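Nutley bench safety kit for small robot arms: review

Price paid: $3000 for the set of four
Rating: 8 out of 9 on our purchasing sheet

We bought the Nutley kit in November, after Paora Ruawai pointed out that our bench rules lived in three different binders and no two of them agreed. The kit is mostly paper. You get a rule book, a pad of risk assessment forms, blank label stock and a log for each bench. There is no hardware in it beyond a tape measure, so if you want guarding or light curtains, look elsewhere.

The rule book is the best part. It is written for small arms on tables, the sort of work that tends to get skipped over in documents meant for factory cells. Each rule fits on one page, with what to check at the top and who signs at the bottom. The section on reach asks you to measure the arm at full stretch with the gripper fitted, mark that distance, and keep people's chairs outside it while the motors are live. Most of our staff had been working from the figure in the manual, which leaves the gripper off.

We also liked the section on objects. It asks for a list of everything the arm may handle, with anything breakable, heavy or sharp on a separate line and a name beside it.
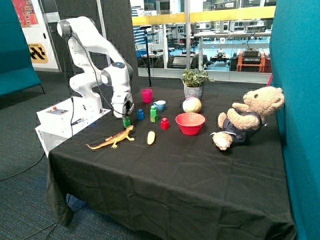 Labelling is where the kit is strict, and I think it is right to be. The rule is that a person walking up to a bench they have never used should find the stop control and the written information without asking anyone. On a base like the white one, the red button is on the top face and the label sheet hangs over the front edge, so a button and the label are on the unit itself. The kit's checklist then has you stand at each side of the table and confirm you can reach the stop without leaning across the arm's path. It also wants cables off the walkways, or covered where they can't be moved, and that took us longer to sort out than all the labels.

The weak spot is the log. The columns are too narrow for handwriting and there is no space for a software version, so Busisiwe Mokgethi redrew it as a spreadsheet and we print our own. The label stock is fine indoors, but the adhesive leaves a grey residue if you move a label after the first week.

We looked at the Zusach set as well. It is cheaper and has a nicer binder, but its forms assume a fenced cell and we would have crossed out half of each page.

Updates to the rule book are free for 4 years. Ask for the A4 version when you order - the default is US letter and the pages stick out of our folders.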